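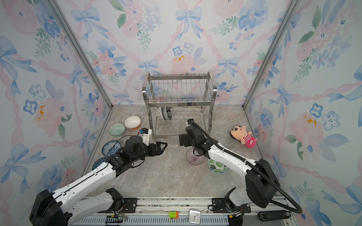
Back from the Wurkska open day, typing this up on the train before I forget it all. Sorry in advance for the state of it.

Wurkska is the old wallpaper mill outside Jarnholm. Printing since 1857, same brick building, same river behind it. They open the doors once a year in March, on a Thursday of all days, so you either take time off or you don't go. I took time off. Got there at 9, line already down to the bike racks. Free coffee though, and decent.

They split us into groups at the door, up to 40 people in each, which is too many for those hallways. I was at the back for most of it. If you go, push up front early, the guides don't talk loud and the machines do.

First stop was the paper store. Cold room, giant rolls stacked on their ends, smells like a school supply closet. The guide explained why they let the paper sit before printing and I missed most of it, something about moisture and edges curling. Then the color kitchen, which I could have stayed in all day. Buckets, whisks, scales, old recipe cards pinned on the wall with thumbprints on them. They still mix by eye at the end. A machine gets it close and then a person looks at it by the window and adds a spoonful. The pink they were fixing looked fine to me. It was not fine. They went back in 4 times while we stood there.

Then the print hall. Loud. Ear plugs handed out, take them. Two kinds of work going on, the old roller press for the heavy patterns and a newer digital line for anything that's meant to look painted. Florals mostly, bows, ribbons, soft edges. I'm not a bow person but they're selling more of that than anything else right now, apparently, and the sample books were full of it. The roller press is the one to watch. Takes forever to line up, and they let the first stretch of paper run straight into the scrap bin while they fiddle with it. Kids loved the scrap bin. You're allowed to take peices home, bring a tube or a big bag. I had neither and carried mine under my coat.

Lunch was soup in the canteen, one choice, gone by 12:30. There's a bakery van in the lot run by Jakab, the place from the square in town, and that was the better bet. Cheese rolls. Get 2.

After lunch, the archive. This was the part I came for and it was too short. Flat drawers, tissue paper, cotton gloves for the staff and hands behind your backs for the rest of us. They pulled out a hallway paper with herons on it, and a kitchen one with tiny blue pears, badly faded down one side where a stove must have been. Would have liked another half hour and a chair. No photos in there, fair enough.

Last thing was a talk from Flastuteo, the firm that makes the paste. Sounds dull, was kind of great. They hung a full drop in front of us and then peeled it back off in one go. Their tips, as far as I got them down:

Wipe the seam, don't roll it, if the ink is soft.
Start from the corner you see first when you walk in.
Order one more roll than the math says.
Same batch number on every roll, check before you cut anything.

Somebody asked about papering over old paper and got a very long no.

Shop at the end. End-of-line rolls cheap, cash only on the day, and the line for it was as long as the one in the morning. I bought a green stripe for the back bedroom with no measurments on me at all, so we'll see.

Parking: fills up before ten. The bus stops right at the gate but the last one back leaves at 5, and I nearly missed it because of the stripe.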